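Grapes in clamshells or in a basket? (long, sorry)

Posted in Food Storage & Small Kitchens
by plumjam_ltd, Sunday

OK so I need opinions from people who pack fruit for more than one household. I do a split with my neighbors where we buy grapes by the flat from Pravska (the produce warehouse out by the highway, cash or check, opens at 6) and then portion them out at my place. Up to now I've been dumping everything into a big plastic basket and letting people fill their own bags. It's quick, but there is always somebody who gets the bottom of the basket and ends up with a bag of loose wet berries and no stems.

So this month I want to go over to clear clamshells, the hinged kind. I bought a sleeve of them from Iment and they were cheaper than I expected. My question is whether you sort by color or mix. I like mixed because my kids pick out all the red ones first and then complain. My neighbor across the hall wants straight dark grapes, no red at all, and she's been in the split the longest so she kind of gets her way.

Here's where things stand on the flowered mat, basket at the back, boxes in front:

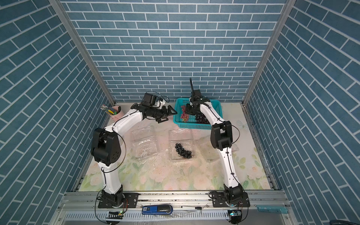
Red and purple still in the turquoise basket, dark ones in the middle box.

Also, does anybody wash first? I go back and forth on this every single time.

----

tincup_hollow wrote:

Don't wash first!! Water in a closed box is how you get fuzz. I rinse mine in a colander right before we eat them and they last way longer in the fridge. The clamshells do have vents, but vents can't keep up with a puddle.

On color, I vote mixed. It looks nicer when you open the fridge and people eat more of them.

----

bertha_of_the_pantry wrote:

Going to disagree with tincup. I wash everything the minute it comes in, spread it on towels, run a fan over it, then box it up. Been doing it this way for years with grapes and cherries and I don't get mold unless I rush the drying. If you leave washing for later, in my house it doesn't get done and the kids eat them straight out of the box.

And please give that mat a wipe before the next batch, there are specks all over it. I say this with love.

----

plumjam_ltd wrote:

Ha, fair. It's the craft table, so it collects everything. You can see the pencils and the stapler never left. I'll go over it with a damp rag tonight.

bertha, how long do you leave them under the fan? I don't have much counter and I need the table back by dinner.

----

bertha_of_the_pantry wrote:

An hour, flip them, then another half hour or so. Small bunches dry faster than big ones so I snip them first with kitchen scissors.

----

okra_and_out wrote:

I'm with the no-wash people, but my real issue is the boxes. Why buy new ones? I save every clamshell that comes through my door, strawberries, salad, whatever. My stack is up to 133 (yes I counted, my husband bet me it was over a hundred) and I have never paid for one. They nest fine if you leave the lids open.

----

tincup_hollow wrote:

133!!! Where do you keep them??

----

okra_and_out wrote:

Top of the hall closet, in a moving box. He's not thrilled.

----

plumjam_ltd wrote:

I'd reuse if I could get them to match. When they're all different sizes I get the "why is hers bigger" thing, and I don't want to weigh every box. With the same box for everyone I can just eyeball it.

Anyway, I went with a compromise on color. Two mixed, one dark for across the hall:

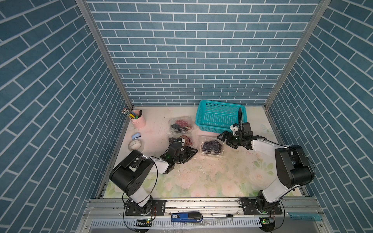

Three boxes with grapes in them and the basket empty. The one on the right is the all-dark one.

I think they could take a few more each but I don't like forcing a lid down on a bunch. Thoughts? Are these too light?

----

grumbly_orchard wrote:

They look fine to me. Leave room. I used to help pack table grapes when I was younger and the one thing they got on us about was crushing the top layer. One split berry leaks on everything under it and you've lost the box.

I will say I don't get the point of mixing, though. Reds and blacks don't always ripen at the same rate. If one kind goes soft you're picking through the whole container to find them. Sort by color, put the softer kind at the front of the fridge, done.

----

tincup_hollow wrote:

But they're going to get eaten in like 4 days, grumbly. It's not going on a truck.

----

grumbly_orchard wrote:

You asked for opinions, that's mine.

----

maple_sidecar wrote:

Can I ask about the basket? I've been looking for one with the small square holes like that. I had a wire one from Besen and the wire left dents in my peaches, so I gave it away. Do grapes get marked up in the plastic?

----

plumjam_ltd wrote:

Not that I've noticed, maple. The stems poke through the holes sometimes and you have to wiggle them out, but the fruit's fine. I rinse it in the tub, it's too long for my sink.

And OK, bertha and tincup, here's a close one for the washing argument. Look at the plastic: 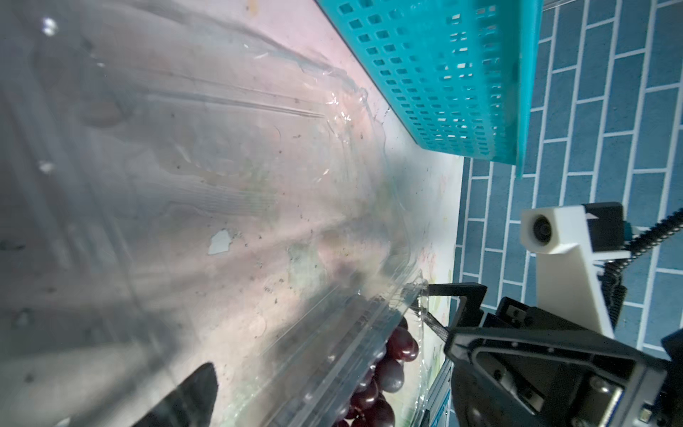

Droplets along the rim of the box, dark red grapes down at the bottom, basket off to the right.

----

tincup_hollow wrote:

See!! Droplets! That's what I'm talking about. Prop the lids open a while before they go in the fridge.

----

bertha_of_the_pantry wrote:

That's a drying problem and has nothing to do with washing. Fold a paper towel in the bottom of each box and change it the next day. Also there's a little white chip of something stuck on the plastic, I'd wipe that off too.

----

plumjam_ltd wrote:

Paper towel I can do. Trying one box with and one without, and I'll post again when we've eaten our way through them. Still taking votes on color if anyone else has feelings.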